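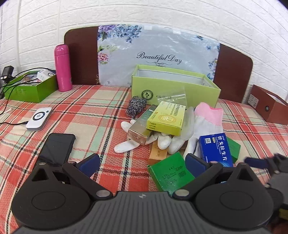
Sorting on the bed: open boxes at the back, loose items on the plaid sheet in front. The headboard cover reads "Beautiful Day."

The Bed as a Sorting Table

Small household goods are hard to sort because they have no common size. A phone, a cable, a pack of tablets and a pair of gloves can all end up in the same drawer, and once they do, the drawer stops working as storage. Everything in it has to be lifted out to reach anything in it.

Homa Pakzad has spent 16 years advising people in small apartments on how to store such things, most recently through her practice, Grovelero. Her method starts on the bed. A double mattress gives more flat area than most kitchen tables, it can be reached from three sides, and small objects dropped on it do not roll far. The only preparation is to remove the pillows and pull the sheet tight.

A patterned sheet is a mixed blessing. Plaid has one practical use: its bands divide the surface into ready-made lanes, and a category can be assigned to each. Against that, thin cables and blister packs are harder to pick out on stripes than on a plain color. Pakzad lays a light towel over the part of the bed where the smallest items go.

Open boxes go along the headboard, tall items beside them, and the front half of the bed stays clear for handling. A bottle should be stood up only where the mattress is firm and the cap is closed. Boxes are used without lids at this stage. Cardboard is preferred to plastic for the first pass, being light enough to move with one hand and cheap enough to cut down later.

Electronics come first. They are the heaviest of the small items and they are usually joined to something. Pakzad disconnects each cable, coils it to the width of a palm and ties it with a strip of paper tape marked with the name of the device. A cable that fits nothing in the home is put in a separate envelope and dated. If it has not been needed after 30 days, it goes to electronics recycling. Devices that run warm should be switched off before they are laid on bedding, and nothing should be left charging there.

Medicine is the second category and the slowest. Each box is opened and its contents compared with the label, including the strength and the expiration date. Loose blister strips are returned to the correct carton or set aside for a pharmacist to look at. Leaflets stay with the product. Expired stock is taken to a pharmacy take-back point. Gloves, dressings and similar supplies are kept near the medicine but in their own container, so that reaching for one does not disturb the other.

The third category is everything left over. Pakzad allows it one box, and the size of that box is fixed before sorting begins. In a trial last October she timed the process in 19 bedrooms, all with a mixed load of medicine, electronics and personal items. The median session took over an hour. Most of that went to the leftover box, where owners hesitated longest over objects of the least value.

Box height matters more than floor area. A container deeper than the length of a hand hides its lower layer, and the lower layer is then forgotten. For mixed small goods she recommends shallow boxes with straight sides. Plarell makes a folding cardboard model with a pale interior, which helps when looking for dark items. The Ayala tray is stiffer and stacks better but has a lip that catches on drawer runners. Stamport labels hold well on both, provided the surface has been wiped first.

Labels go on the short side, facing out, at the same height on every box. Pakzad writes the category and leaves off the contents, which change too often to keep current. Medicine boxes then go to a high, dry shelf out of the reach of children, and the bathroom is ruled out on account of humidity. Electronics go near the outlet where they are used. The leftover box goes back under the bed and is opened again at the next change of season.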